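I'd been told to bring a jacket for my visit to Comatwood, and I'm glad I did, because the big door at the Senthorpe shop stays open all morning, even on 23 December 2018. Kuldeep Dhillon met me with a coffee in each hand (one was mine, thank goodness) and wanted to talk about corners before I'd got my notebook out.

"People spend ages picking a tabletop and then they shove it against whatever wall they've got," he said. "Then the wall's blue, or it's got a poster on it, and every time you look up from a small job your eye goes wandering."

Kuldeep has been building work surfaces since he left Sönmez, where he mostly fitted shop counters. His favourite thing to make now is a table with its own walls. I asked where the idea came from and he laughed. "My daughter's puppet theatre! I painted the inside one colour and left the front open, and I thought, well, I'd like to work in that."
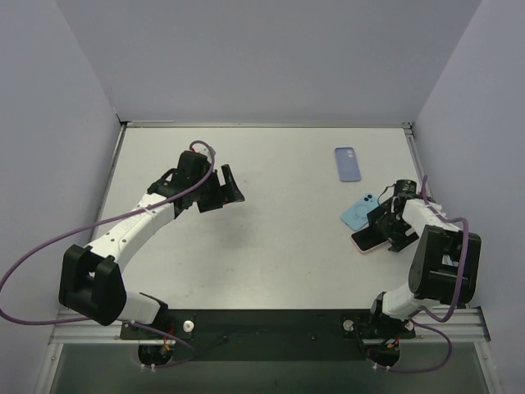

Light grey top, pale lavender-grey walls on three sides.

The colour took him longer than the carpentry, he told me. White was too bright under the shop lights and plain grey made him feel like he was working in a filing cabinet. He went through 4 sample pots from Sunimham before he settled. "My wife says it's purple. It's a grey with a bit of lavender in it. We've agreed to disagree."

He's just as fussy about the finish. Everything is matte, the walls and the top both, and he ran his palm along a test piece to show me — no shine at all. "Gloss is lovely on a front door. On a bench you're looking at the light bulb all day."

And the aluminum along the front? "I lean on things," he said. "I'm a leaner. A bare edge gets chewed up by June." He likes the thin metal rail at the back too, where the top meets the wall, and says he'd put one on his kitchen counter if he were allowed.

I asked what he'd change next time. He thought about it for a good while and said he'd make the side walls a touch lower. Then the phone rang, and he took his coffee with him.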